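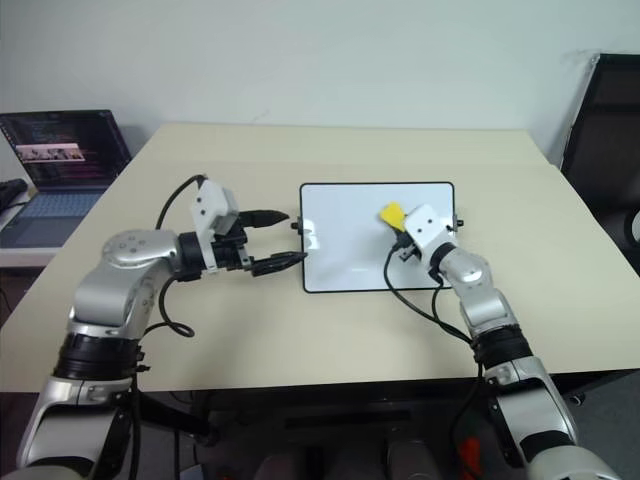

Handout 3: Das kleine Whiteboard – Schreiben, Wischen, Pflegen
Seminar Visualisieren im Unterricht, Stand 5/14/25

Willkommen zur dritten Einheit! Nach Kreide und Flipchart kommt endlich mein Lieblingsmedium dran. Ein kleines Whiteboard, flach auf dem Tisch, ist schnell beschrieben, schnell geleert und wandert ohne Umstände von Gruppe zu Gruppe. Wer im März beim Schnupperkurs war, kennt den ersten Teil schon und darf gleich zu Abschnitt 3 springen.

1. Oberflächen

Whiteboards sehen sich zum Verwechseln ähnlich und verhalten sich trotzdem sehr verschieden. Drei Begriffe sollten sitzen:

Melaminbeschichtung: leicht und günstig, dafür etwas poröser. Tinte, die lange steht, zieht ein und hinterlässt Schatten.
Lackierter Stahl: glatter, meist magnetisch, für den normalen Kursbetrieb völlig ausreichend. Kratzer bleiben allerdings sichtbar.
Emaille: Glas auf Stahl, sehr hart und angenehm zu beschreiben. Schwerer und teurer, und an den Ecken mag sie keine Stöße.

Ob eine Fläche magnetisch ist, verrät der Glanz nicht. Magnet dranhalten, fertig.

2. Der Rahmen

Am Rand entscheidet sich, wie gut sich eine Tafel anfassen lässt. Ein schmaler schwarzer Rahmen mit abgerundeten Ecken, wie beim Brett auf unserem hellen Tisch, begrenzt die Schreibfläche deutlich und lässt trotzdem viel Weiß übrig. An den beiden Seiten sitzt jeweils ein schwarzer Knauf, ungefähr auf gleicher Höhe. Schaut euch solche Anbauteile vor dem Kauf genau an: Wie weit stehen sie über? Passt das Brett damit noch ins Regal? Bei der Serie Calberg, die wir im Kursraum haben, lagern wir die Bretter deshalb hochkant mit Filz dazwischen.

3. Liegend arbeiten

An der Wand schreibt eine Person und alle anderen schauen zu. Auf dem Tisch sitzen alle drumherum, und plötzlich greifen auch die Stillen zum Stift – das freut mich jedes Mal! Ein paar Dinge sind dabei anders als an der Wand:

Handballen: Er liegt auf und verwischt, was gerade geschrieben wurde. Rechtshändige beginnen oben links, Linkshändige drehen das Brett ein wenig.
Licht: Glänzende Flächen spiegeln. Auf einem liegenden Brett landen Lampe und Fenster gern als helle Flecken mitten im Text. Brett verschieben oder drehen, bis der Schreibbereich ruhig ist.
Leserichtung: Was für die eine Seite richtig steht, steht für die andere auf dem Kopf. Zeichnungen und Pfeile vertragen das besser als Sätze.
Schrift: große Druckbuchstaben, kurze Wörter, viel Luft dazwischen.

4. Stifte und Wischer

Ausschließlich trocken abwischbare Marker verwenden. Im Kurs liegen die Marker von Bimeo und die Wischer von Trenon bereit, Nachschub steht im Schrank unter dem Fenster. Marker immer waagerecht lagern, sonst sammelt sich die Tinte an einem Ende. Kappe nach jedem Wort schließen ist übertrieben, nach jedem Satz schon eher vernünftig.

Gewischt wird mit wenig Druck in langen Bahnen, von oben nach unten. Kreisende Bewegungen verteilen den Abrieb bloß. Filzwischer, die grau geworden sind, werden ausgetauscht oder umgedreht.

5. Reinigung

Trockenes Wischen genügt zwischen zwei Übungen. Am Ende des Kurstages kommt ein leicht feuchtes Mikrofasertuch dazu, danach mit einem zweiten Tuch trocken nachreiben. Den Rahmen nicht vergessen, in der Kante sammelt sich feiner Staub!

Falls jemand zum Permanentmarker gegriffen hat: mit einem Whiteboardmarker satt übermalen, kurz warten und zusammen abwischen. Klappt das nicht, hilft etwas Isopropanol auf dem Tuch (vorher an einer kleinen Stelle testen, gut lüften). Scheuermilch und die raue Seite des Küchenschwamms sind tabu.

6. Übung in Kleingruppen

Material: ein Brett, zwei Marker, ein Wischer. Zeit: 300 Sekunden je Runde.

Runde A: Zeichnet den Weg vom Haupteingang bis zum Kursraum, ohne ein einziges Wort.
Runde B: Dreht das Brett um eine halbe Umdrehung. Die Gegenseite ergänzt, was ihr fehlt.
Runde C: Alles wegwischen und den Weg noch einmal zeichnen, diesmal mit höchstens der Hälfte der Striche.

Runde C ist die spannendste. Lasst euch überraschen, wie viel klarer die Skizzen werden!

Zum Weiterlesen: Skript Howlader, Seite 61, Abschnitt Tischmedien. Bitte zur nächsten Einheit eine eigene Skizze aus eurem Fachgebiet mitbringen, Bleistift auf Papier reicht.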